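I worked the returns bench at Lokura for two years before the arms came, so I hope you'll forgive an old sorter for having feelings about it. A bin would land in front of you, all 320 pieces of whatever people had sent back or thrown in, and you picked through it with your hands and chatted with Princess Rivera while you did. By Sunday your wrists ached. I don't miss that part one bit!

What I do miss is the talk. My friend Idris Gethin now looks after the arm at his bench, and he says the work is easier and the day is longer. He used to know a thing by its feel (soft, springy, sharp at the rim), and now he mostly watches and waits to be needed. I think a company that saves our wrists owes us something for the quiet, too. Give people a say in how the bench is set up, pay them for what they know about a messy bin, and put two chairs close enough together for a conversation. Jinfeng Xiong asked for the chairs back in June, and I'm still hoping.

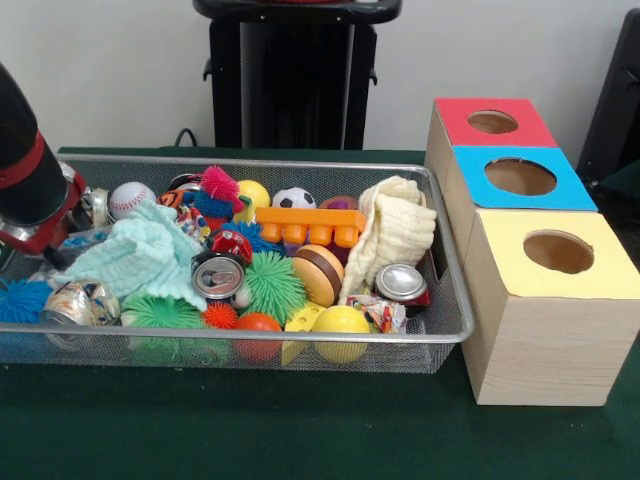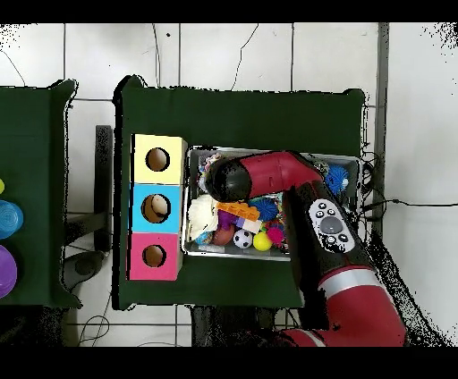
Mixed items to be sorted, with the robot arm over them and the three boxes alongside.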